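Brarkstead Supporters' Club
Minutes of the May meeting, upstairs room, Davdale

Present: Ntombi Mnguni (chair), Lwazi Hlongwane, Karabo Sithole, Fatima Kruger (minutes), Chia-jung Chiu
Apologies: none

1. Minutes of the previous meeting
Approved with one correction: the Grultska away fixture is a league match and was wrongly entered under cup games.

2. Away travel, Grultska
Bookings stand at 74. Two coaches are reserved with Fourie. Departure is from the north lot, and the return leaves 30 minutes after the final whistle. L. Hlongwane noted that the visiting allocation is now confined to the east stand, lower tier, and that tickets will be scanned at gate 4 only. Flags on rigid poles will be refused.
Action: LH to send the passenger list to Fourie.

3. Standing section at home matches
K. Sithole presented the draft layout. Rows 2 through 16 would be unreserved, with the drum placed at the front rail. Season ticket holders in those rows keep the right to move to equivalent seats at the same price.
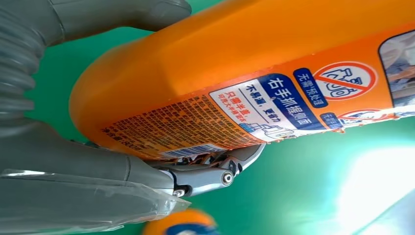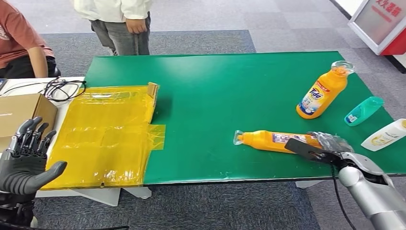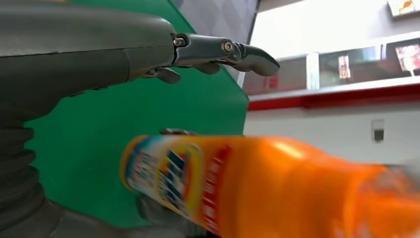

Chia-jung Chiu replied that equivalent seats had been promised before the last change as well, and that several members ended up behind the corner flag. She asked that the word "equivalent" be replaced by named blocks before the draft goes to the club. Agreed. The drum position was left as drafted.
Action: KS to revise the layout and circulate it.

4. Derby arrangements
Kickoff has moved to 12:30 p.m. The march from the station is unchanged in route but will start earlier, time to be confirmed with the club's safety officer. No pyrotechnics. The banner will be raised at the teams' entrance and lowered before kickoff.
Action: NM to confirm the start time.

5. Other business
Scarf reorder deferred until the new crest artwork is received.

Meeting closed at 8:50 p.m.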